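The Cable Is the Weak Part

A charging setup for a desk needs a power strip, an adapter, a cable and a clear surface. Failures start with the cable. Over 14 months, Khoa Bùi's repair counter at Balton logged 183 charging complaints, most of them traced to a worn plug. 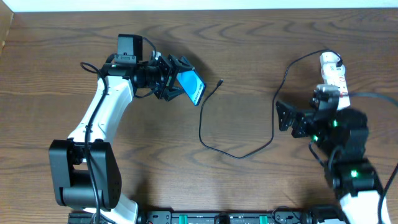 A thin black cable with a small plug, laid out on a wood tabletop.

Bùi recommends a wide loop with no sharp bends. Slack should lie flat, away from the edge of the desk.
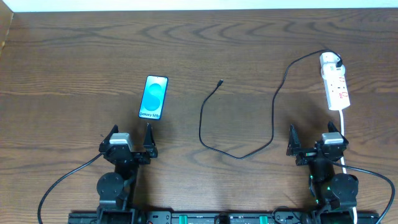 Placement of the strip comes next. Zawadi Mwakyusa, who fits out offices for Jerimard, sets it toward the back, with every switch in reach. Bulky adapters go in the end socket.
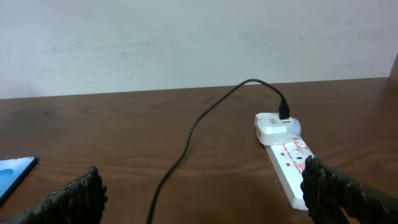
A plug that stands upright is easily knocked. Mwakyusa leaves 12 inches clear on the side where the phone is picked up. 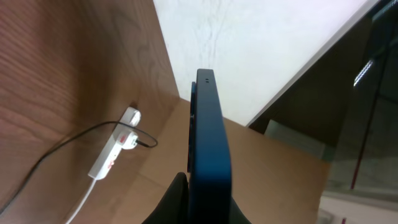
Grip the phone by its long sides when connecting it, and push the plug in straight. Bùi replaces any cable that cuts out 2 times in one day.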